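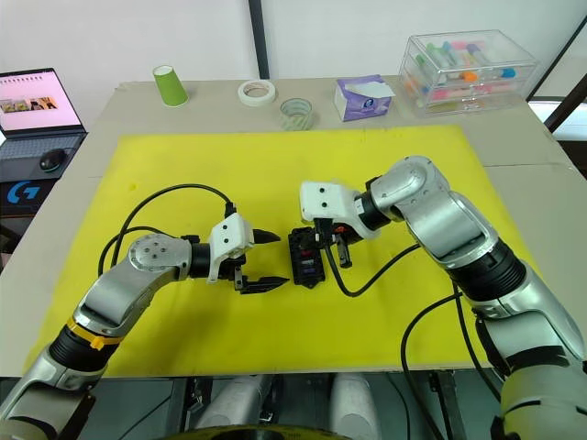 4. Setting up incident alerts

Alerts are where Noltivlow really starts to earn its spot on your desk! Once they're running, a police bulletin or a road closure near your office reaches your whole newsroom at the same moment. You'll need an editor login and the radio scanner feed from section 3.

1. Open Alerts and choose New Zone. Type a town name or drop a pin on the map.
2. Set the radius. It can be anything from 10 to 200 miles, and the zone turns green once it's saved.
3. Pick your sources. Police, border and civil defense bulletins are all on the first tab (scroll down for hospitals, they're easy to miss).
4. Choose a level for each source. Level 1 sends a quiet note, level 2 rings the desk, level 3 rings every phone on the list.
5. Add your people under Contacts. A zone holds up to 100 names.
6. Press Send Test. Each phone should show code 161 and the name of the zone.

Note: If the test shows a different code, the phone is still tied to an old zone. Remove it from Contacts, add it again and repeat step 6.

Note: Two zones can overlap, and this is great for border towns. Yeshi Workneh's team at the Sandberg desk runs three on top of each other and gives each one its own ringtone.

CAUTION: An alert is a tip, and early reports of shootings or arrests are often wrong. Confirm with a second source before you publish.

CAUTION: Never put a reporter's live location in the zone name. Zone names appear on locked screens.

Zones made before the December update keep their old levels. Open each one and press Refresh to bring in the new ones.

Next: 5. Muting a zone overnight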